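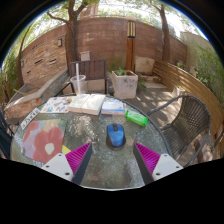

Mouse tracking on glass tables – sensor settings, surfaces
Forum: Input Devices > Troubleshooting

larna_k
Posted 8/14/19
I do most of my work on the patio from spring until it gets too cold. The table has a rippled glass top with a woven rim. My old Larnel office mouse will not track on it. The pointer sits still, then jumps a few hundred pixels to the left. On a sheet of printer paper the same mouse is fine, so the sensor is not dead. I have changed the battery and tried both USB ports. Is there a setting for this, or do I need different hardware?

dbuzatu
No setting will fix it. An optical sensor takes a rapid series of pictures of the surface and compares each one with the last. Clear glass gives it very little texture to compare. Ripples make it worse, as the distance from lens to surface changes while you move. Most sensors are focused for a flat surface right under the feet and lose contrast quickly once you are outside a narrow range.

Use a mat. Hard plastic with a matte finish, at least 2 mm thick so it bridges the ripples.

tin_roof
Disagree on "no setting." I had similar jumps on a glossy desk and dropping from 2000 to 700 dpi removed nearly all of them. Polling rate made no difference.

dbuzatu
Lower dpi makes each bad reading cover less distance on screen. The sensor is still losing the surface, you just see less of it. If the pointer also sits still, as the first post says, dpi does nothing for that part.

tin_roof
Fair for the dead spots. For the jumps I still say try it first, it costs nothing.

Quillback
Two other points for outdoor use.

1. Direct sun. Light can get in under the edge of the shell and wash out the sensor. Test in shade before buying anything.
2. Dirt on the lens. Pollen collects in the recess. A dry cotton swab is enough.

There are also mice sold for glass. They use dark field illumination, which picks up dust and fine scratches. The Plovireo I bought for a glass conference table works well there, but the maker asks for 4 mm glass minimum and says nothing about textured glass.

larna_k
Shade test done. Same behavior under the umbrella, maybe fewer jumps. Swab came out gray but no change. At 700 dpi the jumps are shorter and the dead spots are the same as before.

dbuzatu
Consistent with lost focus.

hexnut
Trackball. The sensor reads the ball, so the table is irrelevant. I have used one on a truck seat for 7 years.

Quillback
Works, though the bearings collect grit outdoors and she would have to relearn aiming. A mat is cheaper.

hexnut
It takes a week to relearn. The bearings take a minute to wipe.

larna_k
Update from September. I went with a hard mat from Lai, matte black, rubber underside. Tracking is normal at 2000 dpi, no dead spots. It gets hot enough in full sun that I bring it in at lunch. One corner has started to lift.

dbuzatu
Store it flat with a book on top overnight. Mine lifted as well and came back.
– Delia Buzatu

tin_roof
Or flip it over in the sun for ten minutes.

dbuzatu
I would not do that with a bonded rubber layer. The adhesive softens and the corner comes apart.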